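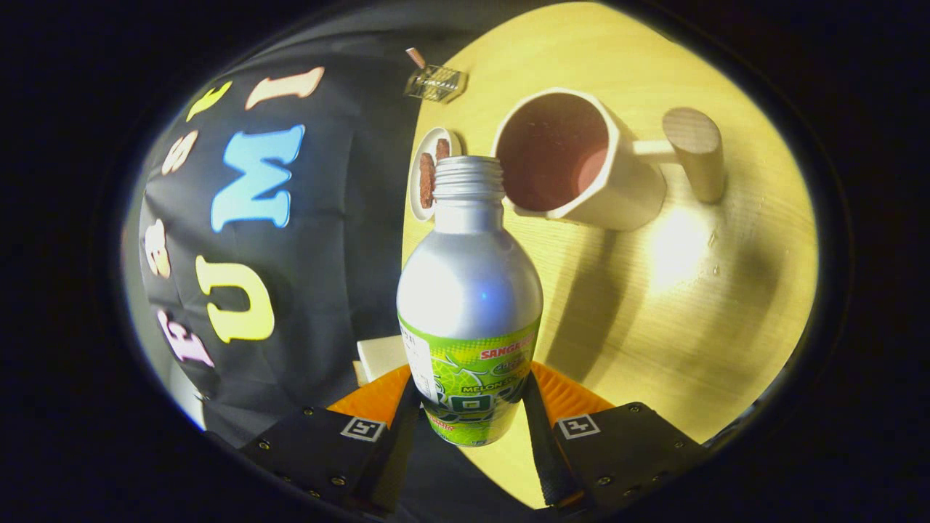 Drinks for the spring open house

The Larkthorpe open house is on April 5, 2024, and the drinks table is changing this year. The following covers what will be on it, how to order, and what to do with empties. If you only read one part, read the one on caps.

In past years we bought two-liter bottles and poured them into cups. People put a cup down, forgot which one was theirs, and took another. At the end of the night there were half-full cups on every windowsill and the big bottles had gone flat. We are switching to single-serve drinks in cans and bottles with screw caps. They cost more per ounce, but we should throw out less of what we pay for.

What we are serving

Rin Hattori has put together the list with the grocery on Clalstead Street. There will be plain and sparkling water, iced barley tea, unsweetened green tea, a lemon soda, and melon soda. The melon soda is for those who asked for something sweet that isn't cola. For anyone who hasn't had it, Japanese melon soda is a green soft drink with a flavor closer to candy than to fresh melon. It goes well with vanilla ice cream, and the two together are sold in cafes in Japan as a melon cream soda. We will have ice cream in the kitchen freezer for this until it runs out. Ask at the hatch, and please don't go into the freezer yourself.

Coffee will be made in the large urn as usual. Hot water for tea will be in the smaller one. The decaf ran out early last time, so we are making a second pot.

If you make a melon cream soda at home, fill a tall glass with ice first and pour the soda slowly down the side. Leave two inches at the top. Put the ice cream on the ice so that it sits above the soda, or it will foam over. A round scoop works better than a flat one.

Ordering and cost

The whole drinks order comes to 600 dollars. That is more than last spring, and the difference is being covered by the raffle. Drinks are free to guests. Members who want to take a case home at the group price can add their name to the sheet by the front desk. Write your phone number clearly. Two people last time wrote numbers we could not read, and their cases sat in the hall for a week.

The store delivers to the side door on Hwang Avenue. We need 4 people to help carry cases in and get them into the coolers. The work should take 45 minutes. Wear closed shoes. The coolers need to be packed in layers, ice on the bottom, then drinks, then more ice on top. If you pile all the ice on top of warm drinks, the bottom row stays warm all evening.

Do not put any of the sodas in the freezer to speed things up. A full bottle can swell or split as it freezes, and cleaning syrup off the freezer floor is not a job anyone wants. If something has to be chilled fast, stand it in a bucket of ice and cold water with a handful of salt.

Caps, cans and empties

Aluminum bottles go in the same bin as aluminum cans. They are recycled together here. Please empty them first, because liquid left in the bottom leaks through the bags and draws ants. A quick rinse at the utility sink is enough.

Take the cap off before you drop the bottle in. Loose caps are small enough to fall through the sorting equipment, so we are collecting them in a separate tub next to the bins. The hauler has agreed to take the tub as it is.

Paper cups from the coffee table go in the trash. They have a lining and can't be recycled with the paper.

There will be 11 bins this year, including two outside by the bike rack. The blue lids are for cans and bottles, and the gray lids are for trash. If a blue bin is full, tell someone at the desk and use the next one along.

Other notes

Parking on the Hwang Avenue side will be closed until the delivery is finished. Use the rear lot. The rear gate sticks, so lift it a little as you push.

The Fudgate Singers will play in the main room after the welcome. They have asked for the doors to stay shut during songs, so please wait for a break before going in or out with drinks.

Anyone bringing food should label it with the main ingredients and mark anything with nuts, sesame, egg or dairy. Cards and pens are on the shelf under the notice board. Serving spoons went missing last spring, so put your name on yours with tape. Three of them are still in the kitchen drawer if you want to come and look for yours.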